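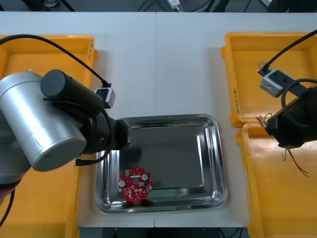
Round red board in the steel tray, yellow bins on either side.

Trays, bins and the end of the muffin tin

The Jimommont Bench Letter, 9/30/24

Dear bench friends,

I had every intention of writing about soldering iron tips this time, and I have three pages of notes on the subject that will keep perfectly well until the next letter. What happened is that my answer to a short question in the August mail (how do you keep the little stuff from wandering off?) brought in 48 replies, and I've been reading them with my coffee ever since. So let's talk about what goes on the table before a single part goes on the board, because plenty of you have feelings about it, and so do I.

For years I was a muffin tin person. I had a good heavy one that had retired from the kitchen, and I kept screws in one cup, capacitors in the next, and by the third evening of any project everything in everything. A muffin cup is deep for its width, you see, and if you have fingers like mine you end up tipping the whole tin to get at one small piece, at which point the neighbors come along for the ride. I held on to it much longer than I should have, mostly out of affection.

These days I'm firmly in favor of one steel tray in the middle and open plastic bins on both sides. The tray is for the thing you're working on. The bins are for everything else. It sounds too plain to write down, and yet it changed my evenings more than any tool I've bought. With the work always in the same spot, my eyes know where to go when I look up from the instructions, and when the phone rings I can walk away and come back without that sinking feeling of not knowing which pile was the finished pile.

A few words about the tray. You want a rim on it, a proper rolled one if you can get it, so a rolling part comes to a stop before it reaches the floor. Rounded corners are a pleasure, too. Tiny things love to hide in a square corner, and you will chase them around in there with the tweezers while saying words your mother wouldn't care for. A shiny bottom takes some getting used to, I'll admit. Under a bright lamp I sometimes reach for the reflection of a part instead of the part, so I keep my lamp a little off to one side.

Please do remember that steel carries electricity. A bare board flat on a metal tray is fine as long as there's no power anywhere near it, but the moment you want to hook up a battery, move the board to something that doesn't conduct. Check for a battery already on the board while you're at it, and for any big capacitors still holding a charge. Standoffs help by keeping the underside up off the metal, and I like them anyway for picking a board up by its edges, but they aren't a promise. Use a mat for powered testing. I have a scorch mark on an older tray that I look at whenever I'm tempted to be quick about it.

Now, bins. Shallow ones! I can't say this loudly enough in print. A shallow bin with a wide rim lets you slide a finger in from any side, and you can see the whole floor of it from your chair. Yellow has turned out to be a wonderful color for the purpose. I used to have gray ones, and a gray bin with silver and black parts in it is like a beach at dusk. Against yellow, a scrap of dark wire or a bright little metal can jumps right out at you, and my eyes, which have been in service for a good while now, are grateful.

Write on the rims. Not the side, where your hand or the next bin will cover it, and not on a sticker that curls up in the first warm week. A mark in dark ink along the rim can be read while you're reaching, and it doesn't have to be fancy. Two letters will do. A squiggle will do, provided you remember your own squiggles. Try your pen on the bottom of a bin first to see whether it rubs off on your fingers, and if it does, let it dry overnight before you decide it's no good.

Several of you asked what I do about vibration motors, and I'm so glad, because they are a particular fondness of mine and a particular nuisance. The body is a little silver thing hardly worth calling a motor, and then out of it come those thin leads that will knot themselves around anything they meet. Put a handful in a jar and you'll have one large motor by morning. My rule is to give them a bin to themselves, just a couple at a time, spread out so the leads don't cross. I lift them by the body. I never pull on a lead, even when it's the only part I can get hold of, and if there's a connector on the end I leave that alone, too, until the board is ready for it. The place where the lead meets the body is the weak point on all the ones I've broken, and I've broken my share.

Boards get their own bin as well. Round ones especially, with all those small components packed onto the face, don't like being stacked, and a scalloped edge seems to have a talent for catching the leads on whatever is underneath. One board to a bin, face up, is a luxury if you're short of space, but it's a luxury I'd give up other things for. Loose wire goes as far from the boards as the table allows.

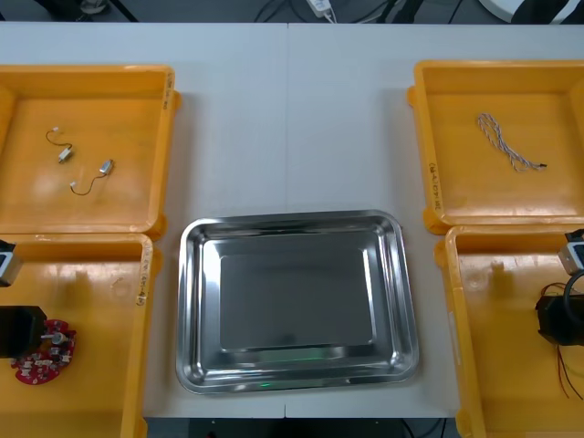

Ojārs Žukauskas writes that he agrees with nearly all of this and would like to argue about the rest. He sorts by step and not by kind: whatever goes on first sits at his left hand, whatever goes on last sits at his right, and the bins march along in that order even if it means a motor shares its quarters with a pair of screws. "When a bin is bare, I know the step is done," he says, "and when it isn't, I know I've skipped something, and I'd much prefer to learn that before I put the cover on." He also wishes me to know that his muffin tin is in excellent health and will be outliving us both.

Well! I read that twice and then spent an entire Aneo lamp kit trying it his way, and I have to give him a good part of the point. For a kit with clear instructions, sorting by step is lovely. You put the order into the table once, at the start, and then you can let your mind go a bit soft and listen to the radio. Where it let me down was the repair work. When I've opened up somebody's old doorbell I don't know what the steps are yet, and I want all my like things together so I can go hunting. So perhaps it's by step for building and by kind for mending, and I'd love to hear from anyone who has found a third way.

A compromise came in from the Dakness group, who sort by kind in four bins and then move only what the next step needs into the tray alongside the board. I've been doing this for the past 21 days and I believe I'm going to keep it. It does ask you to read one step ahead, and I have always been a person who reads one step behind, but I'm improving.

Some small odds and ends from the mailbag before I let you go. Yes, cafeteria pans work, if they've been well washed. Yes, you can line a tray with a paper towel if the shine bothers you, though fine wire likes to snag in it. A pale tabletop does help with finding things, and if yours has a seam where two panels meet, run a strip of clear tape along it. I lost a spring down mine and it's in there still. And Memon on the corner has shallow bins again, on the bottom shelf past the paint, in more than one color.

If you have a favorite bin, a sworn enemy among containers, or a photograph of your table on a good day, please send it along. The soldering tips will be next, I promise, unless you all write to me again about something else.

Warmly, from the back bench at Jimommont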